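Search this site Search Menu

The Long Wait for Laundry Help

Machines now weld, sort and stack with little supervision. Household linen remains a harder matter.
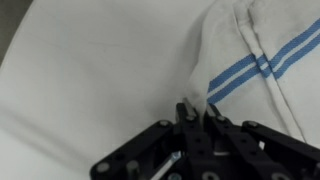

Two black fingers grip the corner of a blue-striped towel.

At the Terkby workshop of Stusov, a company that develops automated handling for small laundries, the working day is devoted largely to towels. Its Jerkton project set out to establish whether one machine could take a towel from a heap, fold it and add it to a pile without assistance.

Over the course of August, the machine attempted the task 371 times. It completed 367 of those attempts, a result the company describes as encouraging. Speed is another question. A single towel takes the machine 20 seconds on a good run, and an experienced laundry worker needs far less.

We use cookies to improve your visit. Accept Manage settings

Cloth has no fixed shape, and a corner may lie under a fold or flat against the fabric beneath it. Fitted sheets and shirts have yet to be tried. Stusov intends to place machines in six laundries for a longer trial. A household version is not currently planned, and the company has declined to give a price for the commercial one.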